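Features > Food & Drink > At the Table

The Wrong Glass

Orange juice has been badly housed for as long as I've been drinking it. At my grandmother's it came in a jelly jar with a cartoon worn off the side. In diners it comes in a tumbler the size of a shot of cough medicine, priced as if it had been flown in with its own seat. On airplanes it comes under a peel-off foil lid, and a fair share of it goes on your sleeve.

So when Consuelo Cuervo served me mine in a wine glass, at seven in the morning, I assumed she'd run out of the proper kind. She hadn't. She owns plenty of the proper kind. She considers them an insult.

Cuervo runs the breakfast service at the Alvarado, a hotel of 13 rooms where the coffee is ordinary and the juice is treated like visiting royalty. She started pouring it into stemware in June, over the objections of her brother-in-law, Arnulfo Grajales, who does the books and also the dishes, and who therefore had two objections.

"Stems snap," Grajales told me. He was holding one at the time.

Her case is simple. A tumbler gets gripped, and a gripped glass of juice is a warm glass of juice within minutes. A stem gives the hand somewhere else to be. The bowl lets the smell collect, and orange juice does have a smell, a good one, which most of us last noticed as children. And people slow down. Hand a grown man a tumbler of juice and he finishes it standing up, looking for his keys. Hand him the same juice in a wine glass and he sits, and may even ask where you keep the napkins.

I went home determined to test this, and learned that the glass is the easy part. The table is the problem. Nobody's breakfast table resembles the one in the hotel brochure. Mine is a place where errands go to wait. Before I could put down a single elegant glass I had to make room among the things that live there, none of which had anything to do with breakfast.

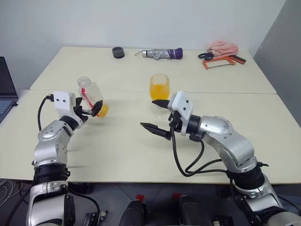 I put this to Wilson Puma, who has poured drinks for a living since he was old enough to do it legally and is the calmest man I know around breakables. I expected a lecture on clearing up. He said clearing up was for people with time. What you want is a patch, he said, a hand's width of bare table on every side of the glass, and you defend it. An umbrella can live on the same table as a wine glass for years so long as neither one is asked to move. Scissors, same thing. He's less relaxed about saws, having once watched a customer's birthday go wrong, but he wouldn't say more.

His other rule concerns the pour. Wine people stop at a third and swirl. Juice people should ignore them. Two-thirds is right for orange juice, in Puma's view, because nobody swirls it, and anyone who does should be left to eat alone. Go higher and the glass gets top-heavy and you have to lean down and sip at it like a horse.

Then there's the bottle. I'd been decanting mine into a pitcher, out of some notion that plastic had no business near crystal. Diệp Vương, who sells secondhand glassware out of a shop called Firka, found this very funny. Most of her customers buy one good glass, she says, and then ruin themselves buying things to go with it. The pitcher, the tray, the little linen squares. She'd sold me the pitcher.

Her advice was to pour straight from the bottle, tilting it before it gets to the glass so the first of the juice doesn't come out in a lump, and to leave the stem alone while you do it. The glass should be standing on the table. Holding it up to meet the bottle is for sparkling wine and show-offs.

I've kept it up for a few weeks now. I've broken one glass, in the sink, exactly as Grajales said I would. I called to confess and he asked which brand. It was a Vikano. He said those were the good ones.

My neighbor Abelardo Condori came by to borrow a ladder on one of the early mornings, and I gave him juice in the last matching stem. He looked at it for a while, then at me, and asked if somebody had died. But he did sit down. He stayed for 40 minutes and forgot the ladder.

Related
Toast, and Who Keeps Burning It
A Hotel Breakfast With No Buffet
The Case Against the Matching Set
How Much Should a Pitcher Cost?
One Drawer, Seven Corkscrews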